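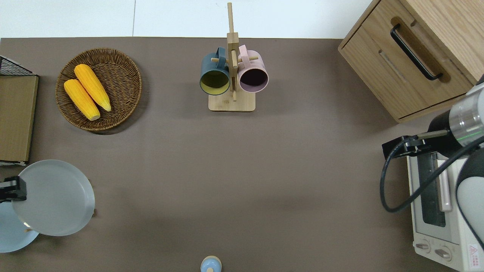 Beril Kılıçarslan replied that the corn should stay on the list, and that she did not agree to remove it only because the season is finished. The others accepted this, and the meeting continued from the point where it had stopped.

Minutes of the kitchen table group, 7 January 2021
Place: upstairs room, Canpolat building

1. Minutes of the December meeting
They were read and approved with one correction. The table was bought from Darivier and not from Jutov, as was written.

2. Table setting, items in use
The group discussed which items should remain on the table and which should return to the shelf. It was agreed:
- The round wicker basket stays. Corn is kept in it and must not be moved to a bowl.
- The white plate and the light blue plate both stay. A proposal to use only white plates was not supported.
- The mug tree stays near the middle of the long side. Beril asked that mugs be hung with the handles in the same direction. This was left open.
- The black wire rack was discussed for a long time. Two members find it too large for this table. It will be kept until the next meeting.

3. Washing of plates
It was reported that plates are sometimes put back on the table without washing. From now on the person who uses a plate washes it the same day. The drying cloths are in the second drawer.

4. Purchases
The offer from Pamix for 28 plates in two sizes was considered too high. Beril will ask them for a smaller offer, for 10 plates. The bill from Jutov, number 2288, is paid. There remains 67 in the kitchen budget, and this should be enough for cloths and dish soap.

5. Other matters
The light above the sink is still not repaired. A second letter will be sent to the building office. It was asked if the basket can be washed with water. Beril thinks a damp cloth is better, and she will check it.

The next meeting will be held in the same room. Members who can not come are asked to write before noon.

Minutes taken by Beril Kılıçarslan

Recent items
Minutes of the December meeting
List of shelves and drawers, new version
Pamix offer, first version
How to report a broken light
Key to the upstairs room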